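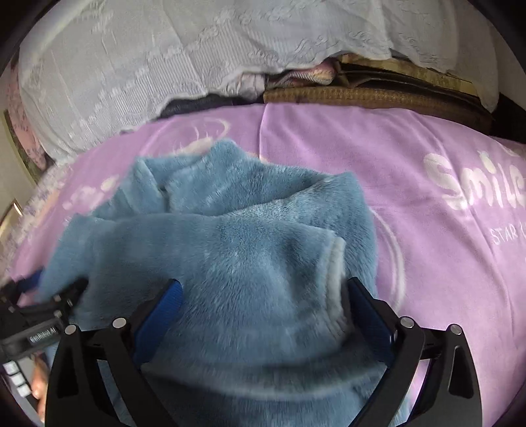 Re: [handheld-demos] Fleece folding, is 475 enough?

From: Beverley Ashby
To: handheld-demos list
Thursday, 9:40 am

Dana at Espiritu wrote:

> We now have 475 hand-held demos of folding the blue fleece, all
> done on a bed with two grippers. The plan is to train on these,
> then move to the arms at Edport. I think we can skip the
> remote-control sessions altogether. They are slow, people hate
> them, and a person holding the grippers folds the way a person
> really folds. Any objections before I cancel the bookings?

Yes, one big one and a few small ones.

The big one is that a person holding a gripper is still a person. I can lean over the bed, twist my wrist to get at a cuff from the side, and shift my feet without thinking. The arms at Edport are bolted down. When we tried this with the towels on Grorkdale, 29 of the recorded paths asked the arm to put its elbow through the table. We threw those out and told ourselves the rest were fine. Some of them weren't.

Remote control is slow because the person driving is stuck with the arm's limits. I count that in its favor. If the driver can't reach the sleeve, we find out that afternoon and not after two weeks of training.

Second, the fleece. It is thick and fuzzy, and when it's in a heap I have trouble telling a sleeve from a fold in the body. I know which is which because I can feel it through the handles. The video doesn't carry that. Look at where the jaws are wide open with the pale cuff just inside the right fingertip. Is the person about to take the cuff, or squeeze the whole sleeve, or back off and try again? I couldn't tell you from that view, and I've folded plenty of these things.

Third, the sheet. Lavender with "Smile" across it in big letters is fine for one session. If all 475 were done on it, I'd want to see at least a few runs on something else before anyone says the word "general" in a meeting.

I'm not against the hand-held kit. Umik got 1,761 demos out of it in the time we'd have needed to set up the driving station, and the bag-packing ones were good. But bags have handles, and a miss is easy to spot. A bad fold can look all right until you pick it up.

So please keep 10 of the bookings. Same fleece, started from the same kind of loose heap, driven on the real arms. If the drivers can do it without swearing, cancel the rest and I'll stop writing these.

Also, who is labeling the failed grasps? The sheet I was sent has a column for it and the column is blank all the way down.

Beverley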